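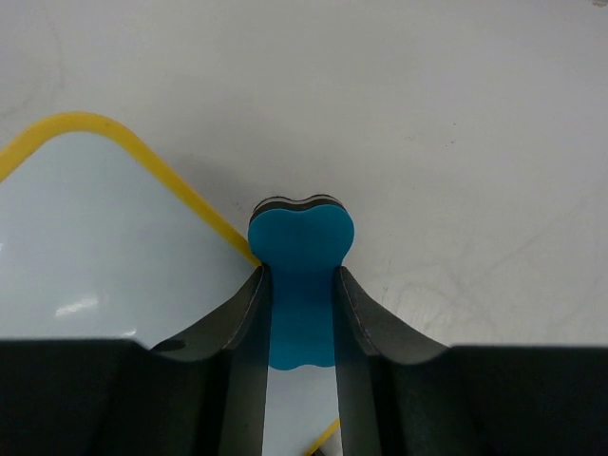 How long should a gripper controller wait before it decides it has a good hold on something?

Long enough for the finger position and the motor current to both settle, and for us that comes to 388 milliseconds with foam.

I know that's a funny number to be fond of, but I spent most of April getting to it, so please bear with me. Our old grasp check (I wrote it, I'll own up) only looked at current. Once the current went over a threshold, the planner got its thumbs up and off went the arm. That was lovely for stiff parts. Foam keeps giving a little after the fingers close, and the current sags right back down, so the planner would think it had dropped an eraser it was still holding!

Milagros Aguirre, who looks after our planner, talked me into watching both signals together. I grumbled for an afternoon and then wrote it her way. The check now keeps a short window of readings and waits until neither one is drifting. If they haven't settled by 850 milliseconds, it gives up and asks for a new grasp.

The other change was in Storkura, our little log viewer — it finally draws finger width and current on the same time axis. I can't tell you how much squinting that has saved me. I went back through 111 old logs with it, and the sag was sitting there in plain sight.

Next up is the release side, where I still have a fixed sleep of 2 seconds that I'm not proud of.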